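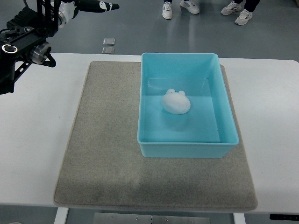

Small frog toy in a light blue tray

Drinking water and filters > Under-sink systems

Reading is still high after new membrane, and the housing is dripping

Posted by lowtide_kitchen

Hello to all. I have a Widix reverse osmosis system under my kitchen sink. It has four stages: sediment, carbon, the membrane, and at the end a Tastemix mineral cartridge which puts back some calcium so that the water does not taste so empty. We live in Cullinane, where the water is quite hard. From the tap my meter shows 400 ppm.

On Monday I changed the membrane and all of the cartridges. I closed the valve, emptied the tank, put in the new parts and opened the valve again. I threw away the first full tank as the booklet says. Now the meter shows 230 ppm at the small faucet. With the old membrane it was much lower than this, even at the end of its life. The water tastes good, but a little salty maybe, and in my Moketti kettle I see the white skin on the surface again after boiling. Before, I did not have this.

The second problem is that the membrane housing drips at the cap. It is very slow, only a drop now and then, and I have a bowl under it. I tightened the cap with the plastic wrench as strongly as I could and it did not help. I used the same rubber ring again, as there was no new one in the package. The number on the cap is 1461, if this is useful for someone.

Is it possible that the two problems are connected? And can I drink this water while I wait for parts?

Answered by harbor_pipe

Your mineral cartridge is new. New mineral cartridges give a high number in the first days. Run it for a while and measure again.

For the drip use Teflon tape.

Answered by Membran_und_Mehr

I must disagree with the tape. The cap on this housing does not seal on the thread, it seals on the ring. If you put tape on the thread, the cap will not go down so far, and the leak can get worse. I have seen also a cap with a crack from too much tape.

About the reading, the first thing is to find out where the number comes from. At the faucet you measure the membrane and the mineral cartridge together, so you cannot know which one is guilty. Please disconnect the tube between the membrane and the Tastemix, hold a clean glass under it, let it run for some minutes and measure this water. If the number there is low, the membrane is good and the mineral cartridge is giving too much. This often becomes calmer after a few more tanks. If the number there is also high, then tap water is going past the membrane.

In my opinion it is the second case. The membrane has its own small seals at the end with the thin tube, and they must be pushed into the bottom of the housing. When the membrane is new this takes more force than people expect. You feel first a stop, and then after this it goes in a little further. If you close the cap at the first stop, the membrane is not seated and the untreated water mixes with the clean water. It can also explain why your cap does not close well, as the membrane may be standing too far out.

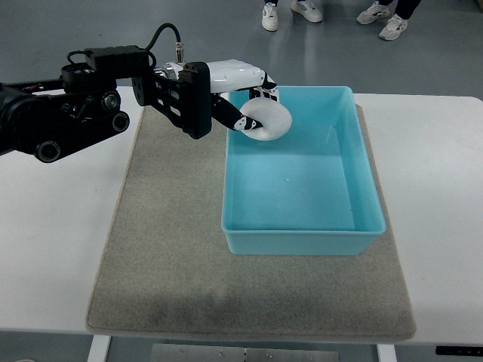 The ring in the cap should be changed any time you open the housing after a long period. Rubber that has been pressed for a year or two becomes flat on one side and it does not come back. Put the old one on the table and look at it from the side. A good ring is full and round all the way, like the white one under the thumb in the photo, although yours will be much bigger across and thinner in the body. If yours has flat places, or small cuts, it is finished. Clean the groove with a soft cloth, put a very thin film of silicone grease for drinking water on the new ring, and close the cap by hand. The wrench is only for the last small turn. Do not use kitchen oil or petroleum jelly, they make some kinds of rubber swell.

When you order, give the shop the number from your cap and ask if it belongs to the housing or to the ring. I do not know this number, so I cannot tell you.

As for drinking, if your tap water is safe to drink, a mix of tap water and filtered water should be safe too. If you filter for a special reason, for example lead or nitrate, I would not drink it until this is repaired.

Comment by lowtide_kitchen

Thank you, this is very clear. I measured before the mineral cartridge and it is nearly as high there, so it must be the membrane. I took it out, and one of the small seals was folded over. I have ordered the ring and will put everything together when it comes.

Answered by quietvalve

Also check that the tube to the drain is not bent behind the cabinet. I had a high reading in September and it was only this. The flow to the drain was blocked, and the membrane could not rinse itself. You should hear water going to the drain while the tank is filling. If you hear nothing, look there first, before you buy parts.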